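18. Oktober 2019

Sauerteig, Ansatz sechs. Raumtemperatur morgens 19 Grad, abends 22, die Heizung regelt wieder nach eigenem Ermessen. Anstellgut aus dem Kühlschrank genommen, 46 g, Geruch leicht nach Aceton, Oberfläche grau verfärbt. Verfärbte Schicht abgehoben, Rest mit 200 g Roggenvollkorn und gleicher Menge Wasser verrührt. Wassertemperatur 38 Grad, also zu hoch. Beim nächsten Mal vorher messen.

Das Mehl ist das neue von Drendard, Type 1150 für den Hauptteig, Vollkorn für die Vorstufe. Es bindet merklich mehr Wasser als das alte aus der Mühle in Trerkine. Bei identischer Rezeptur war der Teig heute so steif, dass der Knethaken ihn nur im Kreis geschoben hat. In zwei Schritten Wasser nachgegeben, danach brauchbar. Teigausbeute neu berechnet und ins Heft eingetragen, die alte Zahl durchgestrichen, aber lesbar gelassen.

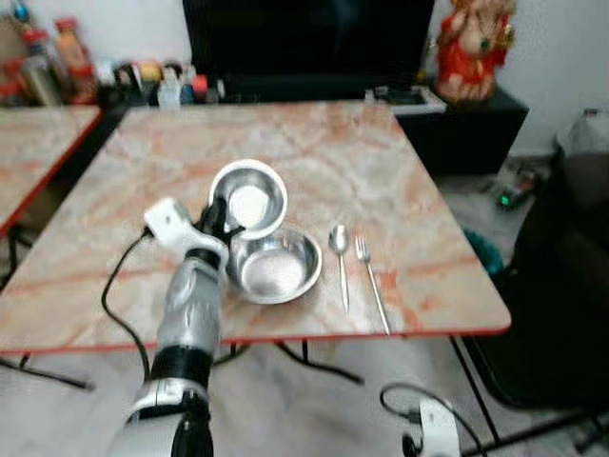
Stockgare drei Stunden, einmal gedehnt und gefaltet. Volumenzunahme schwer abzuschätzen, weil die Schüssel konisch ist und die Markierung mit Klebeband nur die Höhe angibt. Für die Vorstufe nehme ich künftig den geraden Messbecher. Mit Feven Woldegiorgis telefoniert. Sie führt ihren Roggen dreistufig und hält meine Einstufenführung für die Ursache der schwachen Krume. Kann sein. Ich vermute eher die Lagerung: Das Anstellgut stand seit März fast durchgehend kalt und wurde unregelmäßig gefüttert – im Sommer einmal fünf Wochen gar nicht.

Gebacken wurde ein Laib mit 1000 g Teigeinlage, Anbacken bei 250 Grad, nach zwölf Minuten auf 200 heruntergestellt. Schwaden über eine Blechschale mit kochendem Wasser. Kerntemperatur beim Herausnehmen 97 Grad, gemessen mit dem Einstechthermometer von Mendulier, das im Eiswasser allerdings 1,5 Grad zu viel zeigt. Kruste in Ordnung, ein Riss seitlich an der Unterkante. Ursache wahrscheinlich Untergare, der Fingertest federte noch schnell zurück.

Anschnitt erst morgen. Reste der Vorstufe ins Glas, zur Hälfte mit Vollkornmehl zu Krümeln verrieben und getrennt als Reserve beschriftet.

Negash hat eine Mahnung für die Getreidemühle geschickt, obwohl die Rechnung bezahlt ist. Kontoauszug heraussuchen. Außerdem fehlt Salz.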